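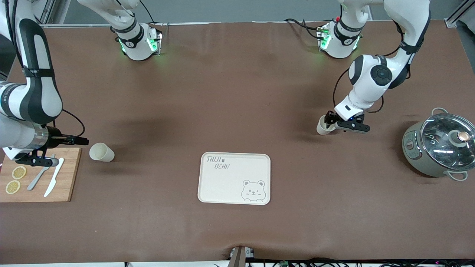

Prinik gripper fingers, long review from a short-on-sleep club member

Our robotics club picked up a set of the Prinik replacement fingers in December, and I've put off writing this until we'd run them through a whole semester of kitchen tasks (lemon slices, cups, spoons, the lot). Over 500 grasps later, I'm pretty sold!

Cups are where they shine. Our old fingers kept skating off anything curved, but these will grab a small cup lying on its side and hang on while the arm turns it upright. Siiri got that working on her second try and was unbearable for a week. Plastic knives are still a pain – they're so flat that you end up scraping at the cutting board, and I'd love a thinner tip.

Swapping them takes 2 screws per finger. The screws are tiny and we've lost a few under the table, so get spares when you order. The manual is 41 pages and mostly about warranty. Krešimir read it all anyway and found the torque setting on the very last page, which would've been nice to know in January.

Four stars from me. We're ordering a second set for the fall team.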